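I caught up with the builder behind Moltier on a Sunday, in a corner of the Lockyer shared workshop. Moltier is the two-armed robot with the microwave habit, and I'd been wanting to ask about it since January. First question: why a microwave?

"It's got one big button that does something obvious," the builder told me. "You push, the door pops. Well - that's the idea."

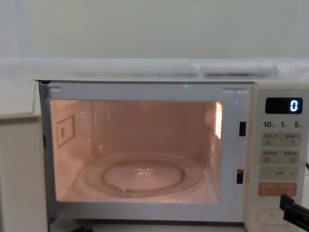

*Door open, light on, gripper over by the controls.*

The arms run on a controller called Arnico, which is on its third rewrite (I got the full story of the first 2, with sighing). Most of the budget went on motors. "I told myself 600 dollars and then I stopped adding it up," the builder said, and I know that feeling!

We talked hands next, because I'm nosy about hands. Fingers look great, but every extra joint is one more thing to tune.

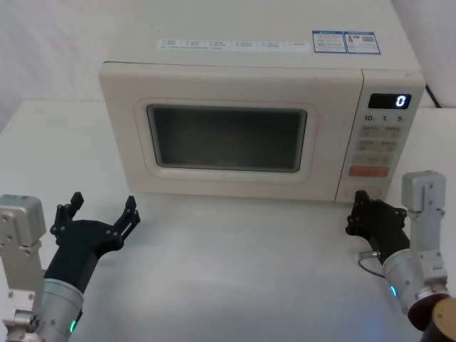

*Both hands up at the microwave, one open and one curled.*

"A fist is a pretty good button pusher. I spent weeks on fingertips before I tried it."
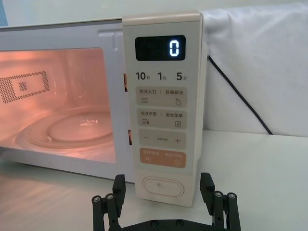
Calibration is where the evenings go. The builder keeps a log of every attempt, 68 entries so far, and the notes get grumpier as they go on. I asked what the wrist view is good for, and the answer was lining up: get the big oval button sitting between the two fingers, then work out the offset from there. "After that it's millimeters, and I argue with Arnico about every one of them."

I wondered if the glossy door caused trouble too.

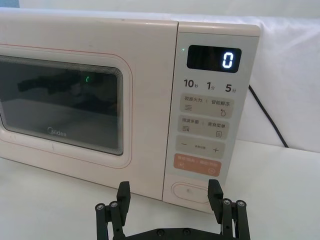 "Shiny stuff is a pain, yeah. I'd like to teach it to ignore reflections, but that's a spring job." Before that comes Pornon, a small add-on board that should stop a push when the force climbs too high. The parts are ordered - the code isn't written yet.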